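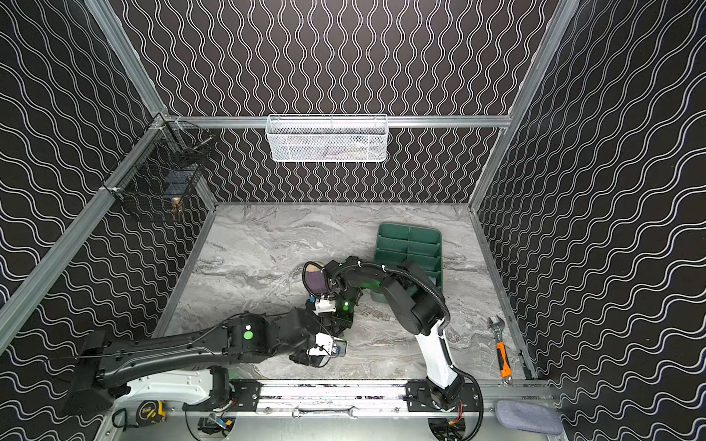
1/ Prostix two-arm bench cell, review thread. Bought through Čierny, set up in the Horkcombe shop on 4/28/18, in use through May. Two arms on one front rail, aluminum posts, patterned panels on three sides. Notes below in the order I ran into things.

2/ Assembly. The frame goes together with one hex key. The arm bases do not. Each base sits on a black plate bolted to the rail, and the manual gives the bolt torque on a page that isn't in the index. Page 139, if you have the printed copy.

3/ Square the posts before you mount the arms. I did it the other way and had to take the right arm off again. Total loss, one evening.

4/ Calibration is a 200-point routine per arm. It runs unattended, but stops on any cable snag and restarts from point one. Mine stopped twice on the right arm until I moved the conduit tie one slot higher. A resume option would be welcome.

5/ Reach. Both wrists get to the middle of the floor with room to turn. The back corners are another matter. At full extension the elbow stiffness drops off and placement gets sloppy. Keep the work in the center third and you won't notice.

6/ Wrist clearance is the real limit. Two-handed work puts the wrists very close together, and the collision margin in the stock settings is generous enough to refuse moves that are fine. I cut the margin in half. No contact so far – your parts may differ.

7/ Status lights are green and easy to read from across a room. The fault code display is on the software side only, so you still have to walk over.

8/ Soft goods. I wanted to know how the stock fingers do on cloth and knits, because the brochure only shows hard parts. Test item for this part: a small purple knitted piece with a tan backing. Pick from the floor, lift, move past the green divided tray, put down, repeat.
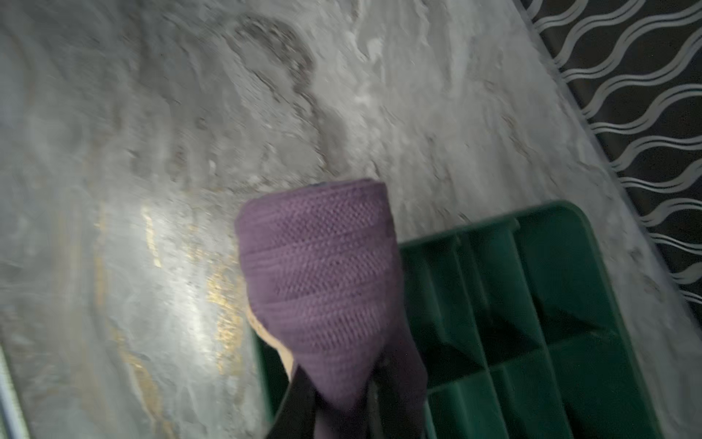

9/ Grip force is set in steps from zero to 1000 with no units given. For knits I ended up at 322. Lower and the piece slides out on fast moves. Higher and the fingers leave a crease that takes a while to relax.

10/ Fabric bunches between the fingers, so the controller reads a closed width that changes from one pick to the next. Don't use finger width as your "got it" check on soft parts. Motor current works better. You'll have to log it yourself, as the stock software doesn't plot it.

11/ Skimum sells replacement finger pads that fit this gripper. I tried the soft set. Better hold on knits, worse on thin flat parts, where the edge of the pad rolls. Pads change with two screws per finger. I went back to stock for mixed work.

12/ Wrist view. Usable when the arm is still, smeared when it moves quickly. Glossy marble-pattern floor also throws a bright patch depending on arm angle, and my edge detection took that for an object more than once. Matte floor sheet is a paid extra. It should be in the box.

13/ The wavy line wall panels do no harm that I can measure. Plain ones are available at the same price. I'd order plain next time if I were doing any feature matching near the walls.

14/ Wire-mesh baskets hang from the frame without tools and are handy for small parts. Check them against the elbow path before you leave them there. The planner has no idea they exist unless you add them as boxes by hand.

15/ Cables. Conduit on the outside of the arm is fine. Wiring under the bases is less fine – small boards and loose leads with no cover. I've asked Čierny whether a cover plate exists. Answer was "noted."

16/ Noise is low. Heat at the shoulder after a long run is noticeable but within the spec sheet. No missed steps, no dropped connections since the second firmware update.

17/ Would I buy it again: yes for bench-size two-arm work on parts that fit in one hand. No if you need the corners, or if you need someone to answer the phone. Settings file for the knit picks is up on my page, stock fingers only. I'll add the pad version once I've cleaned it up.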